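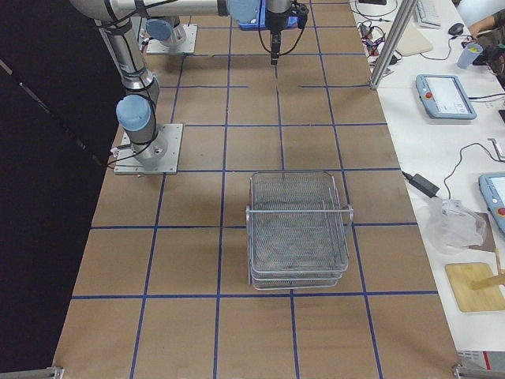 Alert Counts Are the Wrong Measure of a Bank's Controls

When a bank is asked how well it guards against money laundering, it usually answers with the number of alerts its monitoring system raised and the share closed on time. Supervisors accept the answer, boards receive it once a quarter, and the figure goes into the annual report. It measures the output of a software setting.

Consider how an alert is produced. A rule says that a transfer above a given amount, or a run of transfers within a given number of days, goes into a queue. Lower the amount and the queue grows. Raise it and the queue shrinks. The customers have done nothing different in either case. A bank that wants to look active can lower the threshold, and a bank that has fallen behind can raise it and report that the backlog has been cleared.

I spent several years reviewing closed alerts for mid-sized lenders. At one of them, Kesen, my team pulled 1,715 alerts that analysts had closed without further action. In 1,044 of those, the written reason was a sentence copied from a template: activity consistent with customer profile. We then opened the profiles. In 400 cases the profile had last been updated when the account was opened, and the field for expected monthly turnover was blank. The analyst had compared the payment with an empty box and found it consistent.

Every one of those alerts had been closed inside the deadline. On the dashboard they were green.

The analysts were not lazy. They were given some 18 minutes per alert, and opening the onboarding file took a good part of that, as it sat in a separate system with its own login. Requests for new documents went through the relationship manager, whose pay depended on keeping the customer. Idrisa Makori, who ran the review with me, drew the path of a single request on a whiteboard and got to seven handoffs before anyone contacted the account holder.

Correspondent accounts make the problem worse. A bank that clears payments for another bank sees the name of the sender, an amount and often a line of free text. It does not hold the profile at all. Its monitoring rules run on whatever the respondent chose to put in the message. If the respondent is a small institution with many company customers registered at the same few addresses, the clearing bank can raise as many alerts as it likes and still have nothing to compare them with. Its choices are to ask the respondent, who will normally say that everything is in order, or to end the relationship.

Three changes would help, and none needs a new law.

First, supervisors should stop asking for alert totals and ask for the age of customer information instead. A table showing how many active business accounts have a turnover estimate less than two years old is easy to produce and hard to dress up. Where the bank can't produce it, that is a finding in itself.

Second, threshold changes should be logged and reported with the figures they affect. If the number of alerts fell by a third in July, the reader of the report should be told which setting was changed in June and who approved it.

Third, closed alerts should be sampled by people outside the unit that closed them, and the sample should be drawn by account. Reviewing one alert at a time hides the customer who has had nine alerts closed by nine analysts, each for the same reason.

Birthe Hjaltested has argued in the trade press that measures like these move the burden to small firms, who will be asked for paperwork again and again. She has a point on cost. A bakery with steady takings should not be filling in a form each year. But a review schedule can be set by risk, and most banks already claim to have one. The accounts in our sample with the emptiest files were mostly companies with foreign owners and no staff. They were rated medium risk, the default value in the system when nobody selects another.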